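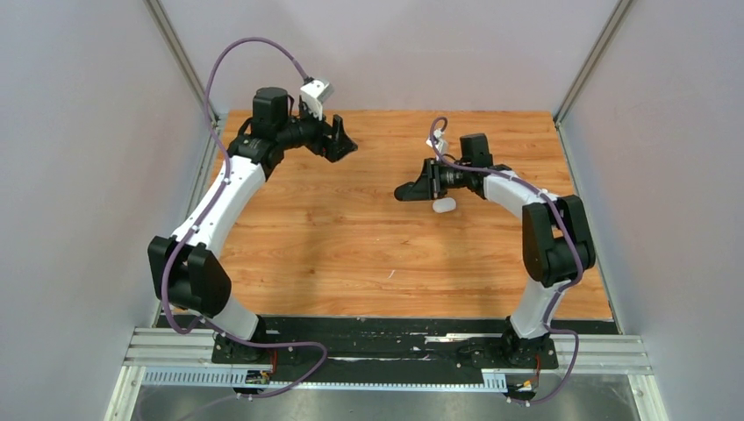 作業台(木目調の天板、三方は淡い灰色の壁)

トップ > 参加者募集 > 卓上作業調査

お知らせ|募集一覧|交通案内|問い合わせ

卓上の片づけ方調査 参加者募集(ジェクベリ生活道具室)

「片づけのコツ」をうたう本や動画は山ほどありますが、私たちはその大半を疑っています。色別に並べれば作業が速くなる、よく使う物は利き手側に置けばよい、机が広ければ散らからない。どれも聞いたことがあるはずです。では誰がどの机で確かめたのかと尋ねると、たいてい返事がありません。そこで、机の上で物を並べる、分ける、箱に詰めるという地味な作業を、条件をそろえて見ることにしました。その参加者を募集します。

先にお断りしておくと、参加しても片づけ上手にはなりません。こちらにその自信がありません。前回の調査では、終わったあとに「で、正解は何ですか」と聞かれて困りました。正解があるなら調査はしていません。

■作業の内容
木目調の天板の上で、こちらが用意した小物を扱っていただきます。布巾をたたむ、文房具を種類ごとに分ける、小箱に詰めて蓋をする、といったものです。途中で一度、置き場所の決まりを変えます。変えた決まりのほうが優れているとは限りませんので、やりにくければそう言ってください。
台の奥と左右には壁があります。壁があると物が落ちにくくて楽だという意見と、囲まれていると腕の置き場に困るという意見があり、私たちはどちらもまだ信用していません。

■募集人数
18名。経験は問いません。整理収納の資格をお持ちの方も応募できますが、謝礼は同じです。

■日程と場所
10月中の木曜日、午前11時開始。所要時間は休憩を入れて二時間です。早く終わっても早く帰れるだけで、成績がよいことにはなりません。
会場はサーヴィル館一階の作業室です。正面玄関ではなく、駐輪場側の入口からお入りください。正面から入ると売店を通り抜けることになり、たいてい迷います。

■謝礼
一回2166円。半端な額なのは、内部の単価表をそのまま当てはめたためです。切り上げを申請しましたが通りませんでした。交通費は1000円を上限に実費をお支払いします。領収書のないタクシー代は出ません。

■応募できる方
・18歳以上の方
・二時間の作業を、休憩をはさんで続けられる方
・日本語で感想を書ける方(短くてかまいません)

左利きの方も歓迎します。世の中の片づけ術は右利きを前提にしたものが多く、そのまま左右を入れ替えれば済むという説明にも納得していません。

■お断りする場合
感想欄を「楽しかったです」の一言で済ませる予定の方はご遠慮ください。楽しい作業とは思えませんので、本当に楽しかったのであれば、どこがそうだったのかを書いていただきたいのです。また、同居のご家族が同じ日に参加することはできません。作業のやり方を相談されると比べにくくなります。

■当日の持ち物
老眼鏡など、手元を見るのに必要なもの。袖口の広い服は小物を引っかけるので避けてください。飲み物は休憩所でどうぞ。作業台の上には置けません。

■記録の扱い
かかった時間、置いた位置、感想文を記録します。氏名は謝礼の支払いにのみ使い、集計とは別に保管します。結果は冊子『ヘナレ』に載せる予定ですが、はっきりした差が出なければ「出なかった」と書きます。無理に結論をつけた記事が読みたい方には物足りないでしょう。

■応募方法
サーヴィル館の受付にある応募用紙に記入し、受付横の箱に入れてください。希望する回を二つまで選べます。応募が多い場合は抽選とし、結果は全員にお知らせします。志望動機の欄は空白で結構です。立派な動機を書いても当選しやすくはなりません。

ジェクベリ生活道具室 卓上作業調査係

最近の募集
・トラネック式収納箱は本当に積みやすいか(試用者募集)
・台所の引き出し、仕切りあり・なし比較
・布巾のたたみ方聞き取り(受付終了)
・冊子『ヘナレ』校正補助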